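Search this site
Enter keywords

In Praise of the Plain White Stool
24 Jan 2025

I love furniture that lets you see how it goes together! White plastic, legs, sockets at the corners, a dark cover spread out underneath. Give me that over a sealed, glued showpiece any day. 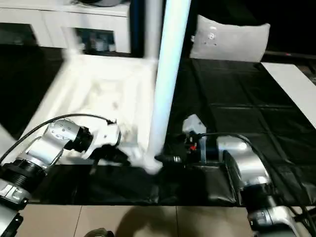
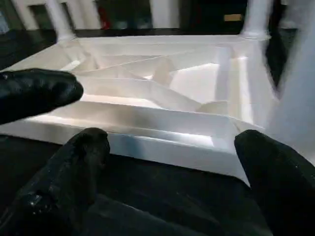
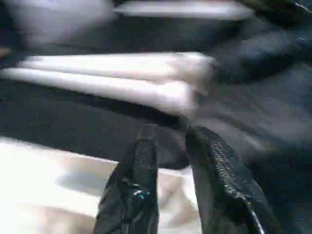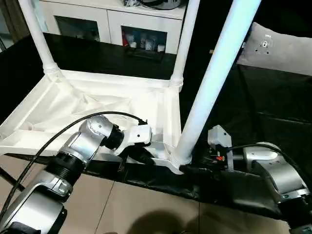 My own is a Skernov, bought in March for 17 dollars, and it has been a step, a plant stand and a dinner seat (for the shortest guest, usually me). I also tried the Rantala, 824 pages of glowing reviews and all, and sent it back within 2 weeks because the legs were fixed for good. What happens when one cracks? You throw the whole thing out!

With a leg that pulls free, you buy a leg. It packs flat, too, and washes in the tub. I'd happily see every shop stock spares by the door.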